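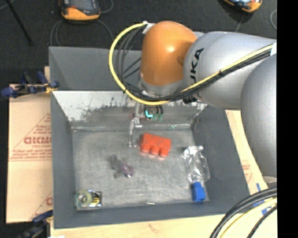 Behrouz Vahidi
I want to write a small thread about cable rules for robot arms. In February our group at Salix changed the written rules for all picking cells, and some people asked me to share them. So I share them, with my comments. 1/

Behrouz Vahidi
First rule: every cable that goes to the gripper must have a free loop at the last joints. Before you tie anything, turn the wrist slowly to both ends of its range and look at the loop. If it becomes tight anywhere, make it longer. 2/

Behrouz Vahidi
Do not measure the loop in the home position only. I made this mistake myself. At home everything looks comfortable, and then the arm goes to the far corner of the bin and pulls the connector. We lost 4 connectors this way in one winter. 3/

Behrouz Vahidi
Second rule: ties hold cables to other cables, and they must not bite. If you can see the jacket pressed in under the tie, cut it and put a new one. On the arm body we prefer wide hook-and-loop straps, but plain ties are permitted. 4/

Behrouz Vahidi
Third rule is about tape. Tape is allowed for a trial. For a cell that runs without a person next to it, tape is not a fastening. Nabila Ismail wanted to forbid it completely and I was against, and we agreed on this text after a long lunch. 5/

Behrouz Vahidi
The practical form of it: when you put tape on the arm, you write it in the cell log, with your initials. After 60 hours of running you either remove it or replace it with a proper clip. Most people choose the clip already at the beginning, to avoid the writing. 6/

Behrouz Vahidi
Fourth rule, the bin. It must be clamped or screwed to the table at two places minimum. A bin that moves by a few millimeters gives you very strange errors, and you will look for them in the software for days. 7/

Behrouz Vahidi
Clamp handles should stay outside of the path of the arm. Check this with the arm at low speed and your hand on the stop button. The collision model usually knows the bin. It often does not know the clamp — somebody has to add it. 8/

Behrouz Vahidi
Fifth rule: mixed objects only after easy objects. Toy blocks are good for the first day. Clear plastic packages and bags are difficult for a depth camera, they shine and they have no fixed shape, so we keep a separate result sheet for them. 9/

Behrouz Vahidi
Our old sheet mixed everything together and said 79 percent success. It was a nice number and it told us nothing. Please report rigid things and soft transparent things separately. 10/

Behrouz Vahidi
Sixth rule: look at the bin floor between runs. Small loose pieces go under a fingertip and the finger presses on them. Take them out by hand, arm stopped, every time. Yes, also when you are in a hurry. 11/

Behrouz Vahidi
Several people wrote to me about the inspection interval. We use 900 cycles for the wrist loop. It is our own choice and comes from our own cells, so please do not copy it for a bigger arm or a heavier tool. 12/

Behrouz Vahidi
Open question for me: do you put power and signal in one bundle on the moving part? At Salix we do it on short arms and separate them on long ones, but the text of the rule is still weak there. I would like to read how others wrote it. 13/13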